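Plirkuma Oval Plate and Ribbed Bowl

Item no. 326
In stock, sent out within 5 working days

The Plirkuma range is everyday tableware for small kitchens and shared tables. Pieces are sold singly, so you can build up a set as you need it or replace one that has been broken. The plate comes in orange, green or off-white. The bowl comes in off-white only.

The oval plate has a slightly raised rim to keep sauce and crumbs in place. It takes up less depth than a round plate and suits a narrow table. Cutlery is not included.

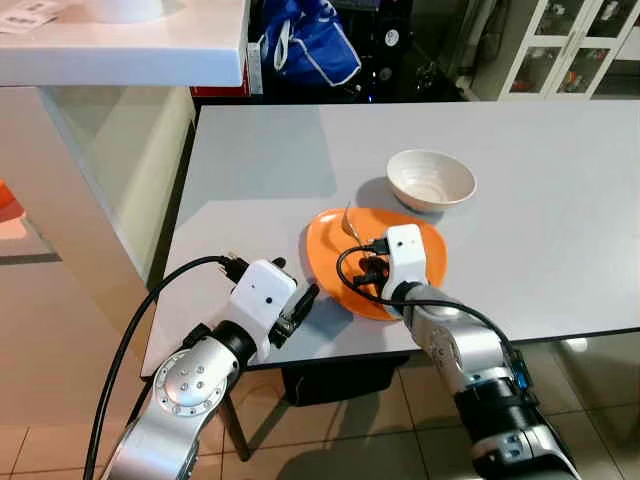 Oval plate in orange, with the white ribbed bowl behind.

The bowl is white ceramic, faintly ribbed on the outside and plain inside. Use it for soup, porridge, rice or fruit. Wash the ribs with a soft brush if food dries on them.

Care
Dishwasher safe, top or bottom rack. The bowl can go in the microwave. Do not put either piece in the oven or under the grill. Avoid scouring pads on the orange and green plates, as they dull the colour.

Ordering
Minimum order is one piece. Boxes of 12 are packed with card dividers and can be mixed by colour. Cafés and schools ordering more than one box should write to Giang Lưu at Nostness for trade prices.

Returns
Unused pieces can be sent back in their original packing. Please report breakages on the day of delivery and keep the box.

Page updated April 17, 2024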